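Skemadstead Institute Sets Out Equipment Plan for Robot Manipulation Laboratory

Print E-mail

The Skemadstead Institute of Technology has approved an equipment plan for its robot manipulation laboratory that will add tabletop arms, replace aging workstations and, for the first time, set money aside for repairs and spare parts. Purchasing is to begin in September.

Under the plan, 70 percent of the laboratory's equipment budget will go to new arms and the computers that run them. The remainder is reserved for grippers, cables, camera mounts, storage and a service contract. In earlier years the full amount was spent on new machines, and parts were ordered from general department funds when something failed.

"An arm that waits three weeks for a finger joint costs us the same floor space as one that is working," said Jeferson Barros, who heads laboratory planning at the institute. "We asked every group to tell us what had stopped their work in the past year. Most of the replies named small parts."

The institute received 33 requests for equipment from its research groups and teaching staff. A review panel ranked them by expected hours of use, and requests for shared stations were placed ahead of those for a single project. Two requests for larger floor-mounted machines were put off until the electrical supply in the east wing has been upgraded.

Paltix, a regional supplier of laboratory automation, will deliver the first stations and train technical staff on site. The service contract has been awarded separately to Nernen, which will keep a stock of common replacement parts and inspect each station twice a year. Both agreements may be renewed after the second year.

Ayman Ghoneim, manager of the laboratory, said the tabletop stations had been given priority because of the demand for work on everyday objects such as kitchen utensils. The groups need long periods at the table -- often a full working day -- and bookings for the present stations reached 73 hours a week during the spring term.

The plan also provides a yearly allowance of $500 per station for the household items used in handling tasks. Groups will draw these items from a common store and will no longer need to file a separate purchase request for each order.

Staff from the Ahmadpour Building, where two of the new stations are to be placed, have been asked to confirm table heights and outlet locations before the first delivery. Groups that wish to transfer existing equipment to the shared pool should submit an inventory form to the planning office, listing the age of each item and any outstanding repairs.
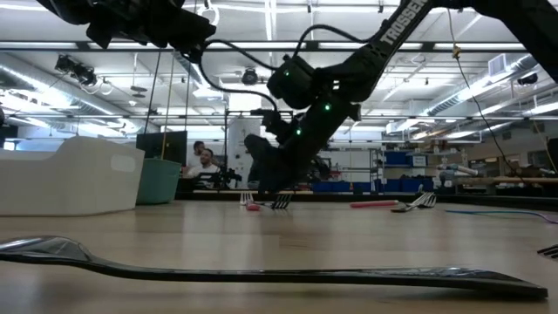
Booking rules for the shared stations will be issued by the planning office before the first delivery. Current reservations will be honored through the end of the term.

Print E-mail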